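Home | Notebook | Materials | Measurements | Contact

25 August 2025
Posted by the workshop notebook

Black cloth, second round of fading tests

I write this entry mostly for myself, but I know that colleagues look here when they want the numbers, so I try to keep it in order.

The question is still the one from February. We dye cotton black, it looks good on the first day, and after some weeks near the window it becomes brown or sometimes a little green. Kerekes wants black cloth for the linings of display cases, and they complained already once that the strips near the glass did not match the strips at the back. So I need a recipe that changes slowly and, if possible, changes in the same direction everywhere.

Three cloths are in this round. The first is our own cotton, dyed here with the old recipe. The second is the same cotton with the longer rinse, and I call it Pisa in the tables, after the old name on the recipe card. The third is bought ready dyed from Vivitz and is a mix of cotton and something synthetic. The label gives no percentages. I wrote to ask and I wait for the answer.

All pieces were washed once at 50 degrees before the test, with the plain soap and no softener. I dried them flat, because last time the hanging pieces had a darker lower edge and I lost two days thinking it was the light. From each cloth I cut one piece for the lamp, one for the window and one for the drawer. The drawer piece is the reference. Please do not take it out to compare by eye on the bench, the lamp there is always on and every hour is added to the piece. 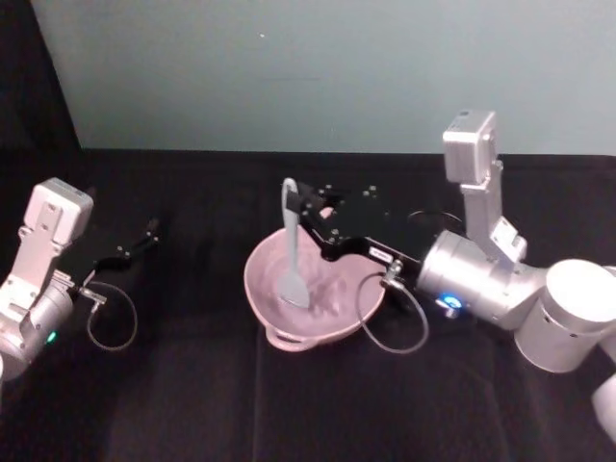 The lamp pieces have now 688 hours. I had planned to stop at 500, but the difference between the first two cloths was too small to trust, and it costs little to continue. The holder was turned every Monday so that no side was always nearer to the tube. I forgot it one time and turned it on the Tuesday, I do not think it matters.

What I see with the eye, in daylight from the north window:

Old recipe: clearly warmer than the drawer piece. Not ugly, but beside the reference everybody would notice it. The change is stronger on the ridges of the weave, so the cloth looks a bit dusty even after brushing.

Pisa: less change. The tone went to brown also, but slowly, and the surface stays even. I am careful here, as I wanted this one to win and my eye is perhaps not fair.

Vivitz: almost no change in the depth of black, but there is a shine that I did not notice at the start. From the side it looks grey. For a lining this is maybe worse than the brown, as people look into a case from all angles.

The meter readings agree with the first two. For the Vivitz cloth the meter says nearly nothing happened, which does not fit with the shine. I think the meter looks straight down and does not catch it. I will repeat with the head tilted, if I find the wedge.

About rubbing. I did the dry rub with white cotton on all three, and the wet rub only on the first two, as the distilled water was finished. Old recipe leaves a grey mark in the wet rub. Pisa leaves a very weak one. So the longer rinse does something useful also here, and this is good for the people who must fit the linings with clean hands.

The cost of the longer rinse is water. By the counter we used 2,974 litres for the whole batch, old and new together, and I did not write the reading between the two. This is a stupid mistake. For the next batch I read the counter before and after each rinse – I have put a card on the tap.

One more thing about the soap. The new tin from Ultgate smells different from the previous one and makes more foam. I used the rest of the old tin for all pieces in this round, so the comparison is safe, but for the next round we have to begin again with new reference pieces. I marked the old tin as empty.

To do:
– tilt reading on the Vivitz cloth
– wet rub on the Vivitz cloth when the water comes
– ask Kerekes from which angle their cases are lit
– new drawer pieces, washed with the new soap
– window pieces stay where they are until the lamp pieces are finished, then I read all together

The window pieces I did not measure today. The sky was changing all the time and I wanted to close the lamp part first.

This site uses cookies to remember your settings. By continuing to read you accept them.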